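Home | Current Issue | Archive | For Authors | Search

Filed under: Work Organization, Robotics in Practice

Shares 40 | Comments 20

4. Changes in Task Allocation at the Lultside Site

4.1 Setting and roles

Lultside prepares furnished display rooms for the Nernier group. Before automation, one crew set and cleared each room by hand. Under the present arrangement, staff perform the tidying tasks with hand-held grippers, and the recordings are used to train the arms installed at the Nutham depot. The job title "room setter" was kept, but its content changed. Setters now divide each shift between ordinary setting work and recorded handling, in which the same object is picked up and put down many times at a prescribed pace.

We collected 545 shift logs and interviewed setters, two shift leads and the site planner, Dineo Nkosi. Logs were coded by two of the authors (Chornovol and Onyshchenko). Disagreements were settled by discussion with Belmonte, who had not seen the interview transcripts.

4.2 Pace and discretion

Setters reported that the largest change was the loss of choice over the order of tasks. In manual setting, a worker would clear soft goods first and leave paper items until the end. The recording schedule fixes the sequence in advance, and a setter who departs from it must repeat the run. Of 929 coded remarks, those on sequence were the most frequent, ahead of remarks on wrist strain and on pay grade. Shift lead Petro Dmytriv described the schedule as "fine for the arm and slow for us."

Thin, flexible objects drew the most complaints. A setter's bare hand slides under a catalog and turns it in one motion. With two fingers the item has to be gripped at an edge and raised, and the grip point decides whether the pages stay together. Figure 3 gives one instance of this task.

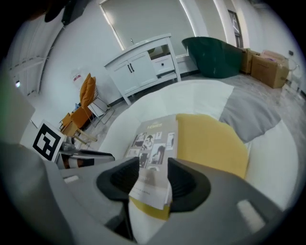 Figure 3. Edge grasp of a slim printed item above a yellow cushion, hand-held gripper, furnished room at Lultside.

Experienced setters developed their own rules for such items, and these rules were not written down anywhere until July, when the Kushnir guide was revised. The guide now lists preferred grip points for paper goods and allows a setter to reject a run without a lead's approval. Logged repeats fell in the weeks that followed, but staffing changed in the same period and we do not attribute the decline to the guide alone.

4.3 Skill recognition

Pay grades at the site still refer to rooms completed per shift. Recorded handling does not count toward this measure, so setters assigned to it for long periods appear less productive in the grade review. Nkosi confirmed that a separate measure was under discussion. No draft was available to us by the close of data collection.

Previous section | Next section | References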